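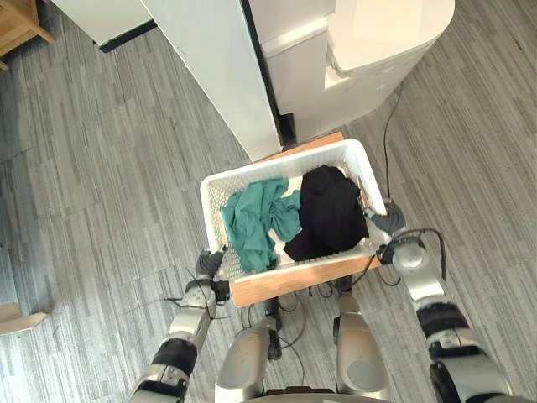
A white basket with a teal garment and a black one inside.

I have 57 pounds' worth of a coin called Skullura, and I can't get at it. The money is mine in every sense except the useful one. It sits in a wallet on a phone whose screen gave up in July, and the twelve words that would let me back in are written on a piece of paper I put somewhere safe. I have since looked in all the safe places. I'm now working through the unsafe ones.

I bring this up because every few months someone publishes another guide to choosing a crypto wallet, and they all read as though the person choosing is a small bank. Does it support multiple accounts? Does it do staking? Will it run on three operating systems and connect to a hardware device shaped like a biscuit? I have read a great many of these guides and followed several of them. My current count of wallets is higher than my current count of coins worth having.

My complaint is with the recovery phrase, and with the cheerful way it gets handed over. You install the app, you tap a button, and up come twelve or twenty-four words in a grid: walnut, orbit, shrug, and so on. Write these down, says the app. Never photograph them, never type them, never email them to yourself, never show them to a living soul. If you lose them, your money is gone. Then there's a big friendly button saying Continue, in the same colour they use for everything else.

Now imagine your building society doing this. You open an account, and the woman behind the desk reads you a short poem and tells you that if you ever forget it they'll be keeping your savings, or at any rate you won't be having them. You'd ask to speak to someone. You might ask to speak to the police.

The usual answer is that this is the price of being in charge of your own money. Embla Sjögren, who has explained it to me more than once and with real patience, says a wallet company that could rescue me could also rob me. I accept this. I also notice that she keeps her phrase stamped on a steel plate, in a fireproof box, at her sister's. It's a fine system if you have a steel plate and get on with your sister.

Some of the newer wallets are at least trying. Cestisel lets you name a few people who can, between them, let you back in, though it takes 2 of them to agree and mine haven't agreed on a restaurant since I've known them. Bruveleck splits the key between your phone and its own server, and the purists hate it for that. On the forum I read, one thread about whether Bruveleck counts as a proper wallet has reached 1,409 replies. I got as far as page three, where two men were arguing over the meaning of the word "custody" in a tone I associate with divorces.

Hedlund has gone the other way and made you retype the whole phrase every 30 days to prove you still have it. I thought this was insufferable. I deleted the app after the second go. I would now like to apologise to Hedlund, because had I put up with the nagging I'd be 57 pounds better off and would know where the paper was.

So my modest request to the people who write these guides is a new line in the comparison table. Leave in the multi-signature support and the number of tokens, by all means — one wallet I tried boasted 209 of them, and I could have named four. But somewhere near the top, tell me what happens when the owner is tired, or moving house, or an idiot. Give it a score out of ten.

As for the paper, I've still got the loft to do, and the box of manuals for appliances we no longer own.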